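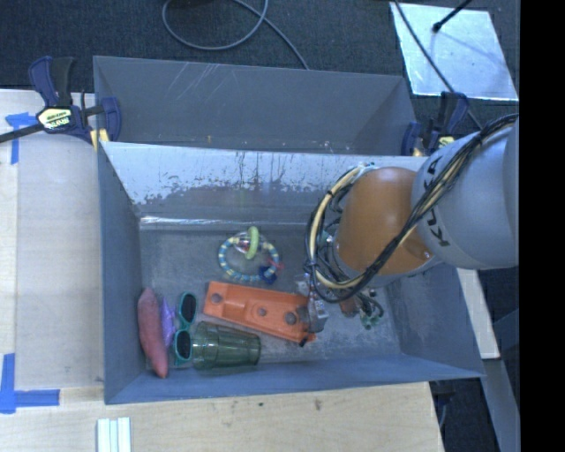
## Re: Storage levy and colour of bins, Povlow depot

Members are advised that the following reply is issued on behalf of the Nerell Tenants' Association, Unit 6.

> On Sun 5 November the Andeo office wrote:
>
> The storage levy will rise from $80 to $100 per quarter for all tenancies at the Povlow depot. Bays not labelled by the end of the month will be treated as vacant and may be reallocated. Tenants are asked to confirm their bay numbers in writing.

The Association acknowledges the notice and makes the following submissions.

1. Under clause 14 of the head lease, any variation to the levy requires a full quarter's written notice. The new rate should accordingly not be charged on the December invoice.
2. Labels supplied by the office do not adhere to the older bins. Tenants who have marked theirs in paint should be regarded as having complied.
3. Bay 2161 remains listed under both Yoo Joinery and the Association. A corrected register is requested before any bay is reallocated.
4. The colour scheme proposed at the last general meeting (green for shared bins, grey for private) was not put to a vote and is not in force.

Tenants wishing to lodge a separate objection should write directly to the Andeo office, quoting their tenancy number, and copy this list.

Secretary
Nerell Tenants' Association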